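An Open Day at the Wastau Driving Center

The Wastau Driving Center holds its open day in May, when the weather is kind to learners and the traffic cones have had their spring wash. I went because my nephew turns sixteen this year and my sister, who taught our mother to parallel park and has never fully recovered, has announced she is retired from teaching anyone.

You check in at a folding table and get a sticker with your name on it. Mine said "Ken." My name is not Ken, but the line was long and I was Ken until lunch.

The tour began on the practice lot, led by Khairul Wuisan, who has been an instructor for 13 years and has the calm of a man who no longer flinches at anything. He walked us past the three-point-turn bay, the hill start (a hump, really, but this is flat country) and a fake rail crossing with real lights. A father in our group asked if students ever hit the crossing gate. "It's foam now," said Wuisan, and moved us along.

After that came the demonstration drive. You could ride in the back of one of the dual-control cars while a student took it around the lot at a speed I have beaten on foot. My driver was Marlina Ngui, nine lessons in, who signaled at everything, including a parked lawnmower. She was very good. The instructor's feet hovered over his own pedals the whole way and never came down, and I'm told that's the highest praise the profession offers.
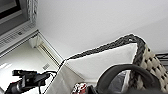

The classroom part was run by Mercy Mrema, who handles the written-test course. She uses a question bank called Plarka, and she told us cheerfully that the four-way stop questions ruin more afternoons than all the others put together. We were given a short practice quiz. I have been driving for most of my life and scored 68. The passing mark is higher than that. A girl of fifteen next to me got 97 and had the decency to cover her paper with her elbow.

Lunch was hot dogs. I got my own name back from a woman with a marker.

In the afternoon there was a talk for people thinking of becoming instructors, and I stayed for it, partly for the chair. Lanying Jin came over from the Kwok school across the county to explain the training: classroom hours, hours in the back seat watching, then hours in the passenger seat being watched. She was frank about the work. You will eat in the car. You will learn every public restroom within ten miles. Your own family will stop offering you rides.

Someone asked about pay and she answered with a slide, so I can't quote her, and the slide was small.

Prices were on a sheet by the door. The full teen package with the test-day car comes to $3359 if you add every extra on the list, and I did, out of curiosity. The plain package is a good deal less and skips the night drive on the Wasison road. Tianyou Mao at the front desk said most families take the plain one and come back for the night drive after the first scare.

I took two brochures, one for my nephew and one for me. The refresher class meets in the evenings, and they let you retake the quiz.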